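Sallstead Gripper Comparison: Table Wiping Subset

README

Overview
This subset was recorded at the Sallstead laboratory to compare two finger sets, Bivik and Nava, on the same two-armed robot. It contains 294 episodes of a single task: wiping yellow stains from a tabletop with a cloth towel. The arms, controller and head camera settings were kept the same throughout.

Contents
Each episode folder holds the head camera video, joint positions for both arms, gripper opening values and a short text note. Of the episodes, 200 were recorded under the Sorkach controller at its default settings. The remainder used a reduced closing force.

Known limitations
Gripper opening values in 15 episodes were logged late and should not be used for timing. Operators were free to choose which arm held the towel, and the two arms are not evenly represented.

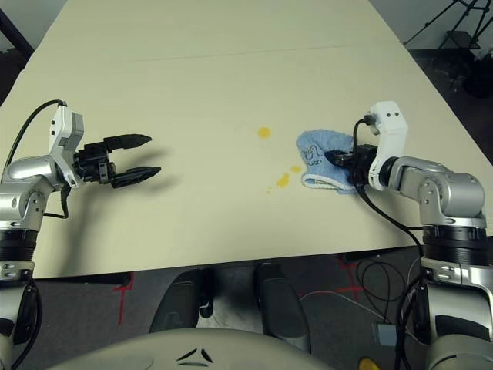 Task setup

The right gripper holds the light blue towel beside the yellow stains, and the left gripper is open and empty. An episode is limited to 7 wiping strokes. Episodes in which the towel was dropped are kept and marked in the notes.

Contact
Questions and corrections should be sent to Jovita Ledesma, data maintainer.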